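Drokham Teach Kit
Hand guiding and remote control for two-finger grippers

Product page / Accessories / Teaching equipment

The Drokham Teach Kit adds two ways of recording a task to an existing robot arm. The operator either moves the arm by hand with the drives in free-move mode, or steers it from a separate leader handle. Both methods write the same recording format, and a task may be started in one and finished in the other.

The kit is intended for short, contact-heavy jobs: pulling a part out of a clip, seating a connector, opening a latch. Jobs with long free travel and no contact are usually quicker to program with waypoints.

Supplied parts

Leader handle with trigger, six axes, desk clamp included
Wrist camera with bracket
Enable switch, three-position
Control box, 24 V DC
One pair of crosshatched grip pads
Cable set, 3 m
Recorder software, single seat

Recording

The recorder stores joint positions, gripper opening, trigger position and the wrist camera picture on a common clock. The sampling rate for joint data is set in the software, up to 1,000 samples per second. Camera pictures are stored at up to 60 per second. If the control box detects a gap in the joint data, the recording is marked and kept; it is left to the operator whether to delete it.

In remote control the handle works at a scale set by the operator. At 1:1 the gripper follows the hand directly. A lower scale is advised for the last part of an approach, where a few millimeters of hand movement should become a fraction of that at the fingers. The scale can be changed during a recording without stopping it — the change is logged.

Application note: drive handling

Drastcombe uses the kit to teach the handling of 3.5-inch hard disk drives in plastic carriers on a sheet-metal panel. The difficulty is access. The fingers have to reach the lower end of the drive in the gap beside the carrier clip, close to the connectors, and the pads must be brought in at the angle of the drive. Feven Degefa, who set up the cell, teaches the coarse approach by hand guiding and changes to the leader handle for the contact phase at a scale of 4:1. The first usable set was 16 recordings. The set now in service holds 1,314, taken by three operators.

The wrist camera bracket is set so that both fingers and the pads stay in view during contact. Operators working from the handle should use this view and keep a direct line of sight to the cell as well.

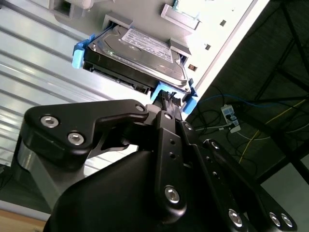 Mounting

1. Switch off the arm and lock out the supply.
2. Fit the camera bracket to the wrist flange with the four M4 screws supplied. Torque 2.5 Nm.
3. Route the camera cable along the arm, leaving a loop at each joint. Check the full range of the last axis by hand before fixing the ties.
4. Connect the handle, enable switch and control box. The enable switch must be wired to the safety input of the arm controller and not to a general input.
5. Start the recorder and run "Zero handle". The handle must be at rest in its cradle.
6. Enter the tool weight, including camera and bracket. A wrong value causes the arm to drift in free-move mode.

Compatibility

Arms with a free-move mode and an open joint interface. Two-finger grippers with position feedback. For grippers without feedback the trigger position is recorded alone, and the opening column stays blank. A list of tested controllers is available from Kubiak, who handle integration.

Spare parts

Grip pads wear and should be checked before each teaching session. Replace in pairs. Order code DK-P2 (crosshatched) or DK-P3 (smooth). The trigger spring is DK-T1.

Training

A one-day operator course is held at Dranditgate every second Tuesday, led by Indrek Krūmiņa. Participants may bring their own workpiece — please send dimensions and weight beforehand.

Technical questions: Asnakech Derese
Orders and lead times: Amparo Tello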